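**Haltcombe hall gets its stage corner back**

Quick one before the weekend, as we've had a few asking.

The display corner at Haltcombe hall is back in use after most of the summer out of action. New cloth, new clips, lettering up by Saturday teatime. Indira Nair and Ismael Aguiar did the hanging, with Maiara Toledo on the stepladder for the high bits.

The old curtain came down in June. Beige, thin, badly faded down one side — it had been up since 2000 and had a tear near the hem that got longer every time somebody moved a chair. Washing it finished it off. The replacement is black, a heavier fabric, bought as an end of roll from Furtado in Ganville for £83. They threw in the delivery, which was good of them. Zuleica Araújo did the hemming at home over two evenings and says she is not doing another one this year.

No new rail. The quote for a proper track was £265 fitted and the hall fund won't strech to it before winter, so the cloth goes up with clips and clamps for now. It holds. It also means the whole thing can come down in a few minutes when the dance class wants the wall, and go back up after. Please fold it, don't roll it — Zuleica again.

Creases are still in it. Ismael wanted it steamed first, Indira thought it would drop out by itself given a week or so. They are giving it the week.

Letters next. Anyone who has been to a Momby craft morning will know the cut-out ones, bright colours. These are bigger than the last lot, or some of them are: "UMI" large, in blue, pink and yellow, with the word "Fast" in smaller letters over the top of it. The pale outlines on the pink and the blue help a lot against the black. On the old beige you could hardly read anything past the third row.
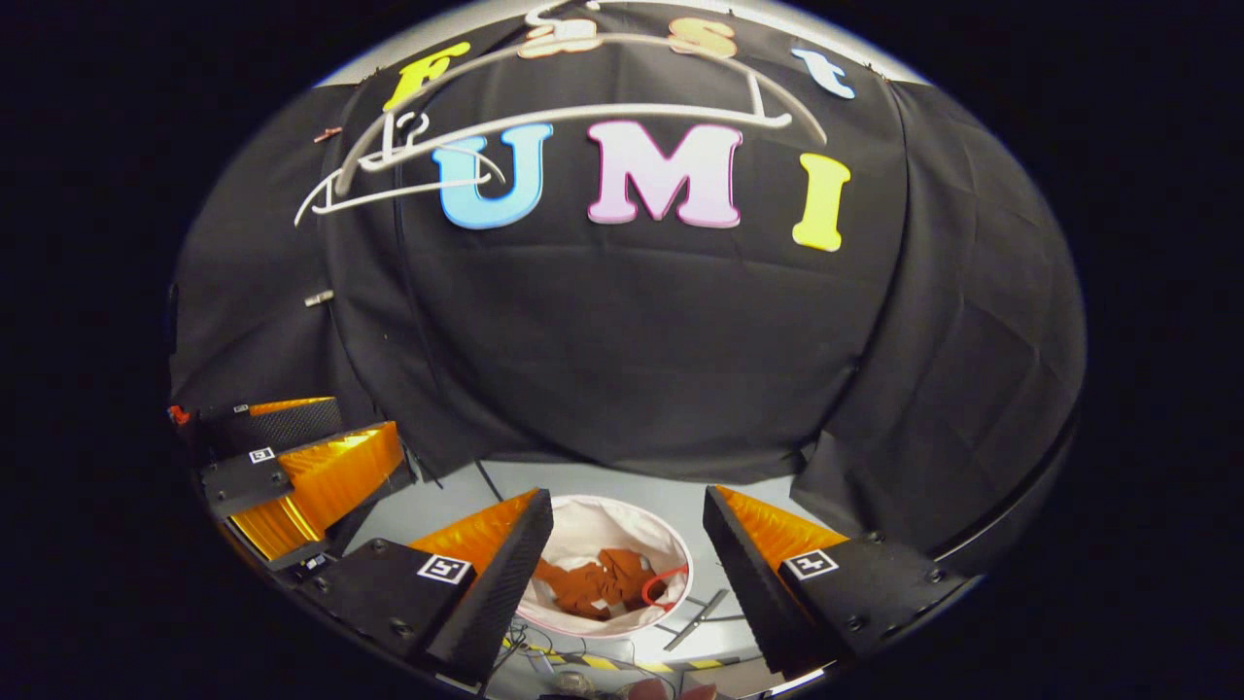

They are pinned on, not glued, so they can be swapped about for other bookings. Spare letters are in the biscuit tin under the tea hatch. Put them back in there please, the vowels always go missing, and we are already down to one E.

White plastic hangers are also staying at the hall. There's a bag of them going spare if anyone is short at home, ask Maiara. Wire ones not wanted, thanks, they snag the cloth.

Bookings for the corner are open again from now through to the end of August. Same rate as before for local groups, free for schools. Ganville playgroup have the first morning, then the Momby lot after them, and there are still afternoons left. Ring Solange Andrade or put your name in the book by the door, in pen this time, the pencil ones rub off and we had 2 groups turn up for the same slot in May.

Solange would also like the long pole with the hook on the end back. It was last seen by the side door. If you borrowed it for your loft, just leave it in the porch, no questions asked.

Next job is the lights on that side, which buzz. Electrican booked, no day fixed yet.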